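Werndale Community Hall
Annual Building Safety Walk-Through: Checklist and Comments
Completed 1 February 2024
Inspected by: Wael Cherkaoui
Areas covered: entrance, main room, kitchen, restrooms, storage, stairs and lower level, exterior

Ratings used: OK, FIX (needs work, can wait for the regular work order), FIX NOW (do not use until corrected), N/A.

1. Entrance and lobby

1.1 Front doors open fully and latch. OK
1.2 Panic bars release with one push. FIX
Comment: Left door releases on the first push. Right door needed a second push two times out of several tries. The bar is not bent. The latch bolt is dragging on the strike plate and there is a bright worn spot where they meet. Move the strike and test again.
1.3 Floor mats lie flat. FIX
Comment: The long mat curls at the inside corner. I turned it around, which puts the curl against the wall. Replace it when the budget allows.
1.4 Occupant limit sign posted and readable. OK
Comment: Sign says 82 for the main room. The seating plan in the rental binder still shows more chairs than that. Pull the old plan and put in one that matches the sign.
1.5 Exit sign lit on both bulbs. OK

2. Main room

2.1 Aisles and exits clear. OK
2.2 Emergency lights come on with test button. FIX
Comment: The unit over the stage came on and faded within a minute. Battery is due. The other units held for the full test. Lahlou Electric has the part number on file from the last time we changed one.
2.3 Extension cords. FIX NOW
Comment: One brown household cord was run under the carpet edge to the coffee table. I removed it and put it in the office. Cords do not go under carpet in this building. If the coffee table has to stay on that side, we need an outlet there.
2.4 Outlet covers in place. OK
Comment: The cover by the piano is cracked at one screw but solid. Watch it.
2.5 Walls and ceiling: stains, cracks, loose material. OK
Comment: I looked hard at the north wall this year after the roof repair. No staining and no soft spots when pressed. The paint went on in May and is holding. Hairline crack over the window is the same length as last year's pencil marks.

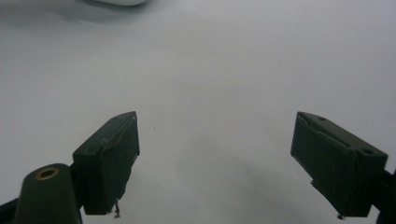

2.6 Folding tables and chairs. FIX
Comment: Three tables have leg locks that don't catch unless you push them by hand. They are tagged with red tape and stacked at the back. Do not rent them out. The chairs are fine apart from missing rubber feet, and there is a bag of feet in the tool cabinet.
2.7 Window locks and sashes. OK
2.8 Stage steps and handrail. OK
Comment: Handrail was loose last year. It has been rebolted and does not move now. The yellow strip on the top step is peeling at one end and should be glued before the spring recital.

3. Kitchen

3.1 Extinguisher charged, tagged and reachable. FIX
Comment: Needle in the green and tag in date, but somebody had hung aprons over it. I moved the aprons to the hooks by the pantry. Please leave them there.
3.2 Range hood filter clean. FIX
Comment: Greasy. Soak and rinse before the next supper. This gets written up every year, so I would like to see it on the monthly cleaning sheet.
3.3 Gas shutoff labeled and turns freely. OK
3.4 GFCI outlets trip and reset. OK
3.5 Hot water at the hand sink. OK
3.6 Refrigerator thermometer present. FIX
Comment: None in the left refrigerator. They cost a few dollars. Buy two and keep one in the drawer.
3.7 First aid kit. FIX
Comment: Out of medium bandages, burn gel expired. Everything else is there. The inventory card inside the lid had not been signed since last spring.

4. Restrooms

4.1 Floors dry and drains running. OK
4.2 Grab bars tight. OK
Comment: Pulled on each one with full weight.
4.3 Door locks open from outside with the key. OK
4.4 Fans working. FIX
Comment: The fan in the men's room runs but is loud and moves very little air. Paper test failed. Clean it first, then decide on a new one.

5. Storage and mechanical room

5.1 Clear space in front of electrical panel. FIX NOW
Comment: Holiday decorations were stacked right up against it. Moved to the shelf during the inspection, so this is corrected — but it was the same last year. I have put tape on the floor. Nothing goes inside the tape.
5.2 Panel directory filled out. FIX
Comment: Two breakers are marked "lights?" and that is not good enough. Trace them and write down which lights.
5.3 Furnace filter. OK
Comment: Changed. The Trorkix hour counter read 1,207 when I shut the door. Last year's sheet has 1,094.
5.4 Carbon monoxide alarm tested. OK
5.5 Paint and solvents in the metal cabinet. OK

6. Stairs and lower level

6.1 Treads, nosings and rail. OK
6.2 Stair light switch at top and bottom. FIX
Comment: The bottom switch has to be held down to make contact. Add this to the Lahlou visit so we pay for one trip.
6.3 Signs of water. OK
Comment: Sump pit had a little water in it. I lifted the float and the pump ran.

7. Exterior

7.1 Ramp surface and rail. OK
7.2 Walkway. FIX
Comment: One slab on the Lercombe Street side has lifted enough to catch a toe. I sprayed the edge orange. Grind it down when the weather is warmer.
7.3 Parking lot lights. OK
7.4 Salt bucket filled and scoop present. FIX
Comment: Bucket full, scoop missing.

Follow-up

The strike plate, the stage light battery and the bottom stair switch should be done first. The kitchen items can be handled by whoever does the next supply run. I will come back to recheck both FIX NOW items and initial the sheet in the office. If you repair something before then, write the date next to the item number and leave the old part on my shelf.

W. Cherkaoui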